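安全情報 > 自動運転 > 不具合報告

2023年4月
Horside自動運転実証事務局

【お知らせ 1/7】Cluvuldale線で試験運行中の自動運転車両「Akari」において、走行中に意図しない減速が発生した件につき、調査状況をご報告いたします。本件による負傷者および物損はございません。

【2/7】事象は、路側に駐車車両が連なる直線区間で発生しました。車両は前方に障害物があると判定し、制動を開始しました。乗務していた安全運転員が直ちに手動運転へ切り替え、所定の位置に停車させております。

【3/7】走行記録3000件を点検した結果、同種の誤判定を16件確認いたしました。このうち運転員の介入を要したものは2件です。残りは車両側で判定が取り消され、通常の走行に復帰しております。

【4/7】誤判定は、街路樹の枝が車道上に張り出し、その下に駐車車両が並ぶ区間に集中しておりました。フロントガラスへの映り込みについても、影響の有無を検証しております。
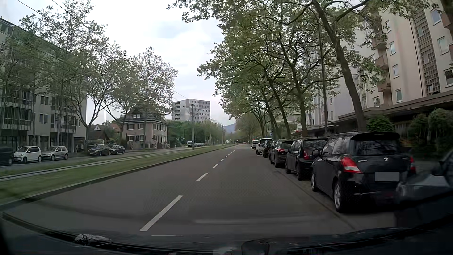 車載カメラの前方画像。右側に駐車車両の列と街路樹、左側に緑地帯の軌道。

【5/7】認識ソフトウェアの供給元であるPsarras社と共同で解析を進めております。現時点では、枝葉と駐車車両の輪郭を一体の物体として扱う処理に問題があったものと推定しておりますが、原因の確定には至っておりません。ブレーキ装置および操舵装置の点検では、異常は認められませんでした。

【6/7】当面の措置は次のとおりです。
・該当区間における自動走行の停止(全区間手動運転)
・安全運転員に対する切替訓練の再実施
・修正版ソフトウェアの閉鎖コースでの検証(試験項目118件)
検証で基準を満たさない項目が残る場合、該当区間の自動走行は再開いたしません。

【7/7】沿線にお住まいの皆様、ならびに後続車両の運転者の皆様にご心配をおかけしましたことを、深くお詫び申し上げます。試験車両の後方を走行される際は、十分な車間距離の確保にご協力をお願いいたします。最終報告は8月に本アカウントで公表する予定です。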